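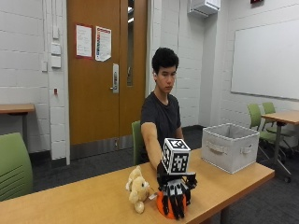
4. Recording a grasp session

This section applies to members of the Liduvstead Robotics Club using the Soseo hand rig with the Tejada logging software. Complete section 3 (glove fitting) first.

4.1 Preparing the table

1. Clear the table of bags, drink bottles and other clubs' gear.
2. Set out the objects listed on the session card. The Tastwood starter set includes soft and rigid items, among them a small plush bear and a rounded orange object.
3. Stand the grey fabric bin on the operator's left, open side up. Keep it clear of the objects to be grasped.
4. Check that the fixed camera covers the full working area.

Note: Leave tags on plush items. Removing them changes the object's outline and it will no longer match its catalogue entry.

4.2 Checking the marker cube

1. Sit facing the camera with the gloved hand on the table.
2. Confirm that the cube is firm on its mount at the back of the hand.
3. Turn the wrist slowly to each side. The tracking indicator in Tejada should stay green while at least 2 marker faces are in view.
4. If the indicator turns amber, wipe the faces with a dry cloth and repeat step 3.

CAUTION: Do not lift or adjust the rig by the cube. A shifted cube invalidates the calibration and section 3 must be repeated.

4.3 Recording

1. Press Start and hold the hand still for 3 seconds.
2. Reach for the object from above. Curl the fingers over it at normal speed.
3. Hold the grasp, lift, and place the object in the bin.
4. Return the hand to the table and press Stop.

Keep the other hand away from the object during the take. Short sleeves are preferred - loose cuffs can catch in the finger linkages.

CAUTION: Stop at once if a linkage binds. Do not force the finger straight.

4.4 Saving

Name each take with the object code and take number, for example ORB-84. Tejada gives every take a tracking score out of 100. Delete and repeat any take scoring under 70.

For glove removal and storage, see section 5.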